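Home Collectors Wanted — Table Clearing and Everyday Tidying
Kestine, Household Tasks Program
Posted 15 April 2025

Hello, and thank you for stopping to read. We are looking for people who are comfortable in a lived-in home, who don't mind doing the same small chore many times over, and who would like to be paid for clearing up after lunch. If you have ever wiped down a table while talking on the phone and never once looked at your hands, you already have most of what we need.

Kestine gathers examples of ordinary housework so that a learning system can pick up how people do it. You hold a gripper in each hand, squeeze to close, let go to open, and get on with the job while the tool records. The work we are hiring for now is table clearing: cans, snack wrappers, paper, bits of plastic, all the things that pile up on a tablecloth between one meal and the next. The program we're feeding is called Jitach, and it is hungry for variety. We already have 615 accepted recordings from our first homes, and we would dearly like a great many more before the end of August.
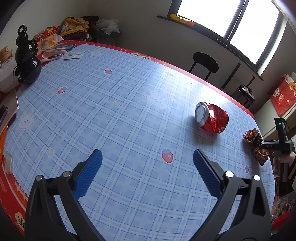 We care much more about how you move than how fast you go. Newcomers nearly always rush (I certainly did), and a rushed grab at a flattened can is hard for the system to learn anything from. Come in at an easy pace, close on the thing, lift it clear of the cloth, carry it over and let go. If you fumble, go back and pick it up again as you naturally would. We keep plenty of those recordings, and a good recovery is worth having.

What a shift looks like

Shifts run 3 hours, with a proper break in the middle and as many short ones as your wrists ask for. You'll work in pairs in a home in the Rancombe area, and your partner will change from time to time. One of you sets out the table, the two of you clear it, and then you set it out again a little differently. Cans get moved, wrappers get crumpled another way, the bucket goes somewhere else. We ask that you leave the rest of the room just as the household keeps it. A kitchen with the rice cooker out and the shopping still in its bags is exactly the sort of place we want to be.

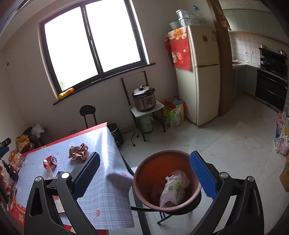 Clearing a dining table, with the bucket set close by for the wrappers and bags.

Between takes you'll fill in a short log: which item, which hand, whether you'd like the take kept or dropped, and anything odd you noticed. Your notes are read, every one of them, and several of our better setups came out of a grumble that somebody typed into that last box.

Who we're hoping to hear from

You should be 18 or over and able to stand for most of a shift, though we can arrange seated work for some tables if you let us know. You should be able to hold a light tool in each hand and squeeze it repeatedly without pain. Left-handed people are very welcome, as we're short of you. No technical background is needed at all. Our current group includes a retired piano teacher, two line cooks and a fellow who used to pack eggs, and the egg packer has the nicest hands of anyone here.

Please be a considerate guest. These are people's homes — shoes off if you're asked, voices down if somebody is sleeping, and no personal photos of the rooms. Households agree in advance to what is recorded, and you'll sign a short privacy agreement before your first visit.

Pay and training

Training takes one paid day at our office on Idahosa Street, and you'll be paid for it whether or not you decide to carry on. After that the rate is $131 per shift, with travel inside Rancombe covered on top. We have 8 places open in this round. Most people take two or three shifts a week, and we do our best to work around school runs, other jobs and the rest of life.

How to apply

Write us a note through the contact form on the Kestine site and address it to Seung-woo Moon, who looks after the home collectors and answers everything personally, if sometimes a bit late in the evening. Tell us which days suit you, whether you have any trouble with your hands or wrists, and a few lines about yourself. A résumé is fine but you really don't need one. We'd be just as glad to hear what's on your own kitchen table right now!

If you would like to offer your home as well, or instead, please mention it in the same note and we'll send you the household information sheet.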